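Home Articles Issues For Authors Search

4. The Test Stand and Its Faucets

4.1 Why a stand at all

The household faucet is usually studied where it lives, at the end of a pipe, in a corner, behind a bucket. We tried this in the first round of work, in Hornham, and learned mainly about buckets. The repair notes collected there (887 of them, kindly typed up by Nazanin Azimi from handwriting that did not want to be typed) contain 356 entries in which the trouble was put down to the threaded joint between faucet and pipe. The rest blamed the washer, the handle, the water company and, in one memorable entry, the previous tenant's brother.

A note that says "joint bad, redid joint" is hard to analyze. It does not say which way the faucet pointed when the thread ran out, how much tape went on, or whether the person had already tried once and sworn at it. We wanted the joint out in the open, at a height where it could be looked at from both sides. The result is a length of white PVC pipe standing upright, with tee fittings set into it at different heights and their side outlets facing the same way. It resembles a very plain coat rack, and visitors to the Vesham room have treated it as one.

4.2 Parts

The pipe and tees are the ordinary white kind. Nothing was machined to a finer fit than a buyer would get off the shelf, and a tee that felt gritty on the first turn was left in. Gholamreza Sharifi argued for sorting the tees beforehand and throwing out the poor ones. He was outvoted on the grounds that no hardware store does this for its customers.

The faucets were picked to differ in the ways that people complain about: a green one, a smaller chrome one with a lever, and a reddish-brown one with a round knob. They are called Green, Chrome and Brown in what follows. We had a coding scheme with letters and numbers for some weeks, but everyone went on saying Green, Chrome and Brown, so the scheme was retired.

The loading order is from the top down. A faucet low on the stand gets in the way of very little, but one added above it has to be turned in while its body sweeps through a circle, and the swing is wider than it looks in the package. Starting from the top leaves the space below free for as long as possible. With Green in the upper tee and Chrome in the lower, as in Figure 4, there is still room to work on either without moving the other.

Figure 4. The upright stand with a green faucet in the upper tee and a chrome faucet in the lower. The lever of the chrome faucet points right. 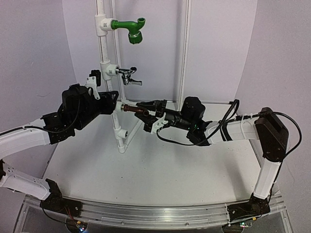
How many turns should a faucet go into a plastic tee before it counts as tight?

As many as it takes to feel firm under the fingers, and then up to one more to bring the spout to where it should point. Past that, the plastic starts to give before the thread does.

4.3 Where the spout ends up

The last part of that answer is where most of the trouble lies. A thread has no opinion about which way the spout should face. It gets tight when it gets tight, and if the spout is then aimed at the ceiling, the person doing the job must choose between one turn too many and part of a turn too few. The Talebi handbook, which we followed for want of a rival, advises adding tape until the two wishes agree. It does not say how much tape. Mehrangiz Kordestani keeps a jar of the amounts she has had to take off again.

Over the whole series we recorded 747 fittings, counting each complete trip from loose faucet to finished joint as one. Of these, 506 ended with the faucet both firm and facing its intended way on the first try. We had expected Green to do worst, its body being the most awkward to swing, and it did not. Chrome did worst. We think the lever is to blame: it makes a tempting handle, and a faucet turned in by its own lever tends to go in slightly crooked and stay there.

Brown was the well-behaved member of the group, and so has the least written about it in the logs. Its knob sits underneath, where it is hard to grab by mistake, and this may be all there is to it.

4.4 Spacing

The spacing between tees was changed twice. In the first layout Green and Chrome sat so close together that turning either one meant knocking the other - a fair copy of many laundry rooms, but not much use for measuring. In the second they were so far apart that the stand leaned. Raluca Costache settled the matter in February by taping three cardboard outlines to the pipe and moving them until they stopped bumping. The third layout is hers, and it includes a spare tee below the faucets, kept for trials with a plug or a hose end.

Figure 5. Three faucets on the stand, one above another: green at the top, chrome in the middle, reddish brown at the bottom. The tee farther down has an empty side outlet.

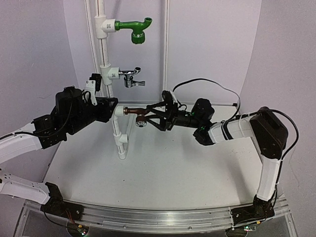 4.5 Limits of the setup

The stand is made of plastic, and many of the joints in the Hornham notes were metal on metal. Metal forgives a heavy hand for longer and then complains about it later, often at night. Our counts should not be read across to such joints.

No water was run through the stand during the fitting series. "Firm" in Section 4.3 therefore means firm to the touch, and a joint can be firm and still drip. Pressure runs were done apart from these, on a separate pipe supplied by Clotex, and are reported in Section 5. Ehsan Ghorbani has pointed out that a faucet study without water is a study of knobs. We accept the remark and have kept the title.

Last, the same three faucets were used throughout. By the final week of the series, in July 2023, their threads had seen more use than a household faucet gets in a lifetime of repairs. The logs show no clear drift from start to finish, though Green had by then picked up a squeak, which we did not measure.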